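Sat 27 December — pouring cell, bench notes

Quiet day in the shop, so I finally got to the list I've been carrying around since November. Mostly cables and film, then some pouring to see if I broke anything.

Started with the film on the arm. The old wrap had worked itself loose at the elbow and I didn't like the look of it with tea going around, so off it came. New piece cut to 400 mm, which is a bit generous, but I'd rather have crinkles than a tight wrap that tears the first time the joint swings over (ask me how I know!). Left the wrist bare so I can still get a driver on the screws. If you rewrap it, please keep the tape off the joint seam. I spent half an hour with a plastic scraper getting the last lot of glue out of there.

Then the cable. The strain relief from Vallia is fine but the cable had been tied down too close to the wrist, and at full tilt it was pulling on the connector. I let it out and tied it again further back. There's a proper loop now, and it swings a little when the arm moves fast, so I dropped the travel speed to 50 percent for anything over the table. Slower, yes, but I can live with it.

Zeroed the tool after that and ran the Plerlow routine from the top. It's the same old tea set as ever, pot on the left, cups on the right, one behind the other. The pour point moved a hair after the cable work, so I taught it again: 262 mm above the table at the wrist, saved as slot 384. The old slot is still in there, don't delete it yet, I want to compare the two.

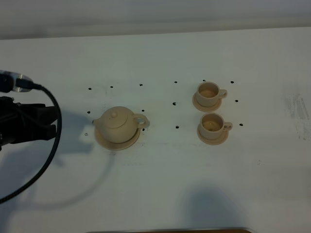
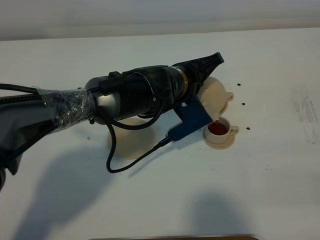

Same table for both, pot on its saucer in the first, pouring in the second.

Other stuff while I was in there. The gripper finger screws on the Drekanau unit were not as tight as I'd like — two of them turned easily with just the short key. Put a drop of the blue threadlocker on each and marked them with paint pen so we can see if they creep. Somebody should look at them again after a week of running. Probably me.

I also tried the slower tilt ramp that was in the Ruotsalainen notes. Nice and smooth at the start, but I think it's too gentle coming back up, and that's where you get the drip running down under the spout. I made a copy of the program with the slow ramp going down and the old quick one coming up. Need to give it a real run before I say anything more about it.

Brewed the tea dark again so it shows up on the camera. Please rinse the pot the same day, it stains like crazy and the smell of old tea in a closed cabinet is something else.

Still to do:
Wipe down the right side of the table, those gray smudges need something stronger than water
Order more film, there's one short roll left
Back up the controller before anybody touches the tool offsets
Find the other short hex key

Controller is off, air is off, key is in the drawer.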